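Grevari G2 Tabletop Sorting Cell

Two-arm cell for picking, placing and packing small household containers

Part no. 2664
Made by Drimeo
Ships in two crates, assembly required

Overview

The Grevari G2 is a complete two-arm cell for handling bottles, jars and similar items at table height. It comes with the robot body, two arms with jointed-finger hands, a head camera, the controller and the cable set. The table and screens are sold separately, and many customers use their own. If you already run a G1, your arms and hands will not fit the G2 body, but your Jeltley controller will work after a firmware update.

Most buyers use the G2 for basket loading. The robot takes bottles of mixed shapes from the table and places them in an open basket. This page covers how the cell is laid out for that job, what needs regular care, and which parts you can replace yourself.

Setting up the table

Use a rectangular table with rounded corners if you can get one. Square corners wear through the arm cable sleeves when the elbows drop low. The surface should be covered with short-pile carpet or felt in one dark color. A bare laminate top reflects overhead light into the head camera and lets light bottles slide when a finger brushes them. Glue the covering down at the edges. A loose edge will be caught by a fingertip sooner or later.

Place the robot body centered on the long side of the table, close enough that the front plate sits just under the edge. Lock the base before you power the arms. Run the base cables down and away from the table on the side nearest your wall outlet, and leave enough slack for the body to turn.

Screens are optional but we recommend them. The head camera looks down at the table and past its far edge, and people walking by in the background can slow the item finder. Folding panels in beige or light gray work well. Stand one set behind the table and angle another panel along the side. Keep the screens outside the reach of the elbows.

Placing the basket and items

Set the basket in front of the items, on the robot's side, so the hand can bring each bottle back toward the body and lower it. A basket with perforated sides is easier for the camera to tell apart from a solid container, and its walls should be lower than your shortest bottle. Bright blue is a good choice on a dark table.

Bottles wait behind the basket with a gap between them wide enough for two fingers and a thumb's width of clearance. The G2 can work with clear plastic, but clear bottles need a colored cap or a label band for a reliable pick. Matte labels read better than shiny ones.
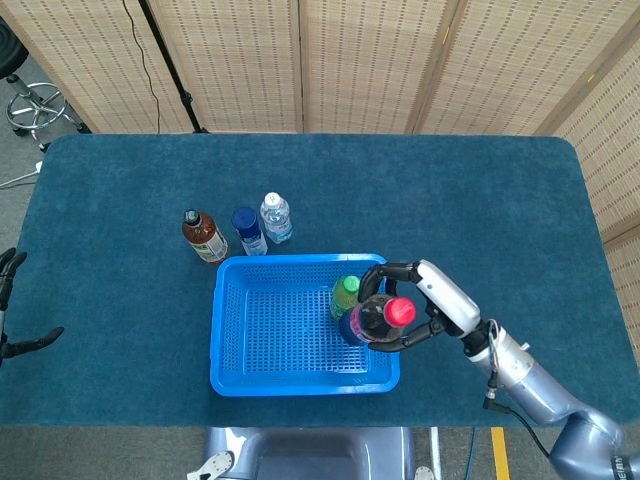
Basket loading on the G2. The hand holds a pink-capped bottle at a tilt over the right end of the basket.

Bottles can be carried tilted or upright. Tilted carry lets the hand clear the neighbors, and the wrist should turn the bottle upright again for the final drop. Caps must be closed tight before the run. The cell has no way to check this.

Teaching the place position

1. Put the controller in Teach mode and set speed to the lowest step.
2. Load an empty basket and mark its corners on the table covering with chalk.
3. Guide the right hand to the first place position by the wrist, never by the fingers.
4. Press Store. Repeat for each position you want, working from the end wall inward.
5. Repeat with the left hand if both arms will load the basket.
6. Run the program once with no bottles, then once with empty ones.

The controller stores up to 237 positions per program. If the basket is moved, re-teach the first position only and choose Shift All. Do not use Shift All if the basket has been turned.

Grip settings

Grip force is set on a scale from 1 to 100. Start soft plastic bottles low and raise the number until the bottle no longer slips when you tug it downward by the base. Thin drinking-water bottles with ridged walls should be held near the cap, where the plastic is stiffer. Thick bottles take a higher setting without trouble.

If a bottle turns in the hand while it is being carried, check the finger pads before you raise the force. Worn or dusty pads are the usual cause.

Routine care

Every day
Wipe the finger pads with a damp lint-free cloth. Do not use alcohol on the pads. Look over the cable that runs along each arm and make sure no clip has opened. Brush lint off the table covering.

Every week
Check the small screws on the hand housing with the supplied driver. They should be snug. Clean the head camera lens. Move each finger through its full range by hand with the power off and feel for grit in the joints.

Every 764 hours of run time
Replace the finger pads on both hands. Grease the wrist bearing with one stroke from the supplied tube. Run the arm zero routine from the Service menu and save the result.

Spills
Stop the cell and cut power at the controller. Lift the basket away, then blot the covering. If liquid has reached a finger joint, take the hand off and leave it to dry overnight. Sugary or soapy liquids must be wiped out of the joints with a barely damp swab before drying, or the finger will stick within a few days.

Replacing a hand

A hand can be changed with the arm still mounted. Park the arm, switch off, and wait for the controller light to go out. Unplug the hand cable at the wrist. Take out the four wrist screws while you support the hand from underneath, and draw it straight off. Fit the new hand with the key facing the elbow. Tighten the screws in a cross pattern, plug in the cable, and run the arm zero routine. Left and right hands are different parts and the key will stop you from fitting the wrong one.

Do not open the hand housing. The finger wires inside are set to tension at the factory and cannot be reset in the field. Return the hand to us for repair.

Common faults

Arm stops above the basket and does not release: place height is taught too high. Re-teach with a bottle in the hand.

Bottle tips over after release: the floor of the basket is bowed, or the hand opened before the bottle was upright. Add a rigid liner or lengthen the release delay.

One finger closes late: dirt in the joint or a loose hand cable.

Item finder misses a bottle: glare, or two bottles touching. Separate them and dim the light over the table.

Spare parts and service

Finger pads, hand cables, arm cable clips and wrist screws are kept in stock. Replacement hands are built to order. Repairs in North America are handled by Shabalala, and a return number is needed before you ship anything. Pack the hand in its original foam with the fingers open.

Page updated September 22, 2026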